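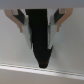 Jelesance Cork Surface Roll, Natural

By Grevik. Ships rolled in a cardboard tube.

Jelesance is a sheet cork covering for worktops, desks, drawer bottoms, box lids and shelves. It is cut from pressed cork granules with a fine, even grain and sanded on both faces. The roll has no backing paper and no adhesive, so you choose how to fix it down or whether to fix it at all.

Roll width: 19 inches
Roll length: 152 inches
Thickness: 2 mm
Color: natural, unfinished
Backing: none
Grain: fine
Edges: factory trimmed on both long sides

What it is used for

Most of our rolls go onto tables. Cork gives a quiet, slightly soft surface that keeps small parts from rolling off and does not scratch finished pieces laid face down. It suits model building, jewelry repair, leather work, sewing rooms and classroom tables. Offcuts are handy under lamps, planters and speakers.

It is too thin to use as a pinboard by itself. If you want to push tacks into it, lay it over softboard, or look at the Grevik Board Panel, which is made for walls.

The roll is not flooring and should not be walked on. It is also not rated for use next to a stove, a fireplace or any heater with an open element.

Before you start

Take the roll out of the tube as soon as it arrives and leave it in the room where it will be used, opened out if you have the floor space. Cork takes on moisture from the air and gives it up again, and a sheet glued down straight from a cold delivery van can open up at the seams a week later. Overnight is enough in most homes. In February, with the heating on, give it an extra day.

If the sheet wants to curl, turn it over and roll it loosely the other way for an hour. Do not fold it. A folded sheet will crack along the crease and the crack will show through any finish.

Check the whole length before you cut. Color varies from roll to roll and can vary a little from one end of a roll to the other. Rolls ordered together are pulled from the same batch where stock allows, and the batch letter is printed on the tube label.

Cutting

Use a snap-off knife with a fresh blade and a metal straightedge. Make two or three light passes instead of one heavy one, which tends to drag granules out of the edge. Scissors are fine for small shapes. For round corners, draw around a can or a lid, cut slightly outside the line and finish with fine sandpaper on a block.

Cut the sheet a little oversize if you are gluing it. Trim it flush once the glue has set, working from the cork side down.

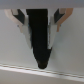

Change the blade sooner than you think you need to. Cork dulls steel quickly, and a dull blade is the usual cause of ragged edges.

Gluing

Water-based contact adhesive gives the best result on wood, plywood and MDF. Coat both surfaces, wait until they no longer feel tacky and bring them together from one end, smoothing as you go with a rolling pin or a rubber roller. You cannot slide the sheet once it touches, so line up the first edge carefully.

White wood glue works on small panels if you can weight them down flat. Spread it thin. Too much water in the glue will make the cork swell and leave ripples that do not always go away.

On painted or varnished tops, sand first and wipe off the dust. On metal or glass, test a small piece. Double-sided carpet tape is a reasonable choice if you rent or expect to replace the surface. Laid loose, the sheet will stay put on most tables, but the corners may lift during the first few days.

For tables deeper than the roll is wide, butt two lengths together. Trim both factory edges first with the two pieces overlapped, cutting through both at once, and the joint will close up well. Run the seam along the back of the table if you can.

Finishing

Natural cork marks easily. Coffee, ink and machine oil all soak in. For a working table we suggest a matte water-based varnish, thinned slightly for the first coat and full strength after that. Let each coat dry fully. Ustico Clear Matte is the one we stock and it does not yellow the color much. Wax also works but has to be renewed, and glue will not stick to waxed cork if you need to make a repair later.

Exposed edges should be covered. A wood lip, aluminum angle or plastic edge strip will all do the job. Herrero edge strip comes in white, gray and black and is sold by the length on its own page. Fit it after varnishing. 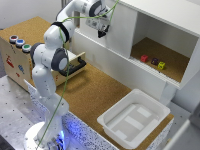
Care

Vacuum with a brush head or wipe with a damp cloth. Do not leave water standing on it. Avoid bleach, acetone and strong degreasers. Pencil comes off with a soft eraser. Small dents often rise again if you lay a damp cloth over them for a few minutes, though cuts will not.

Direct sun lightens natural cork over time. If part of the table sits by a window, move things around on it now and then or you will end up with darker patches under them.

Repairs

Keep your offcuts. To patch a damaged spot, lay an offcut over it, cut through both layers and swap the piece in with a dab of wood glue. Sand lightly and touch up the varnish. A square patch is easier to cut than a round one.
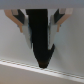
Close view, black, narrower toward the bottom.

Ordering and returns

Single rolls leave the warehouse within two working days. Orders placed before noon usually go out the same day. Trade buyers needing more than 500 square feet should ask for a quote, as the sheet can be supplied in longer lengths and on a wooden core.

Unopened tubes can be returned for a full refund less postage. Cut rolls cannot be returned unless there is a fault in the material. Small dark flecks and slight changes in shade are normal in cork and are not faults. If the tube arrives crushed, please note it with the driver and send us the batch letter.

Also in this range

Jelesance Cork Surface Roll, Dark
Jelesance Cut Squares, pack
Grevik Board Panel
Herrero Edge Strip
Ustico Clear Matte Varnish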